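Hausgemeinschaft Winley, Protokoll der Bewohnerversammlung im Mai

Beginn: 19.00 Uhr, Gemeinschaftsküche
Protokoll und Moderation: Esperanza Calloway
Anwesend: 27 Bewohnerinnen und Bewohner (so viele wie noch nie, großartig!)

TOP 1 Protokoll der letzten Sitzung
Ohne Änderungen angenommen.

TOP 2 Hoffest
Das Fest steht! Die Kapelle aus Prernthorpe hat zugesagt und spielt zwei Sets, das erste um 16 Uhr, das zweite nach dem Essen. Wir hatten ja kaum noch damit gerechnet, umso größer war der Jubel. Für das Buffet liegen elf Zusagen vor, darunter wieder der Linsensalat vom letzten Jahr, auf den sich hörbar viele freuen. Es fehlen noch Bierbänke und jemand mit Anhänger. Die Liste hängt im Treppenhaus.
Beschluss: Zuschuss von 20 Euro pro Etage für Deko, einstimmig.

TOP 3 Waschküche
Der neue Waschplan läuft wunderbar. Künftig gilt: Waschzeit endet um 21 Uhr, Körbe bitte mit Namen versehen und nach dem Waschen wieder mitnehmen. Der Vorschlag, die Maschinentür nach jedem Waschgang offen stehen zu lassen, wurde mit großer Mehrheit angenommen.

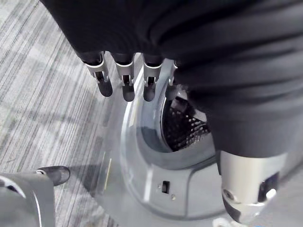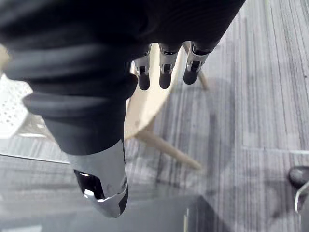
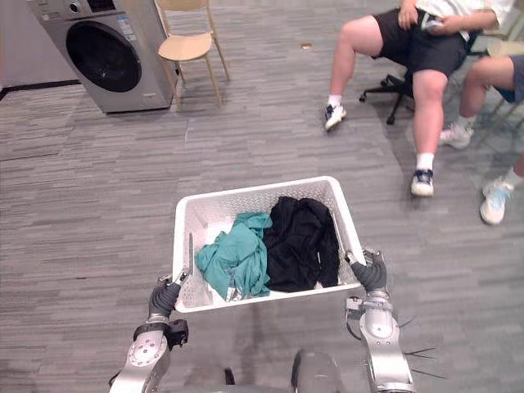

Dazu der weiße Wäschekorb.

Der Antrag auf eine zusätzliche Wäscheleine im Hof wird vertagt, bis klar ist, wo die Bühne für das Fest stehen soll.

TOP 4 Gartenbeete
Die Tomaten sind im Boden, die Sorte »Swati« wächst jetzt schon wie verrückt! Beim Hochbeet an der Mauer gab es eine lebhafte und sehr schöne Diskussion: Kräuter oder Erdbeeren? Abstimmung per Handzeichen, die Erdbeeren haben knapp gewonnen. Minze kommt in Kübel, darauf bestand vor allem der zweite Stock. Gießdienst wie gehabt im Wochenwechsel, der dritte Stock fängt an.

TOP 5 Regentonnen
Das Angebot von Watelent liegt vor und wurde herumgereicht. Gewünscht wird die größere Ausführung mit Deckel. Esperanza fragt nach der Lieferzeit und ob der Anschluss ans Fallrohr dabei ist.

TOP 6 Verschiedenes
Gefunden: ein Kinderhandschuh und ein Fahrradschlüssel, beides in der Schale am Eingang. Im Keller bitte den Weg zu den Zählern frei halten. Die Tauschkiste im Flur quillt über vor guten Büchern, greift zu!

Ende: 20.45 Uhr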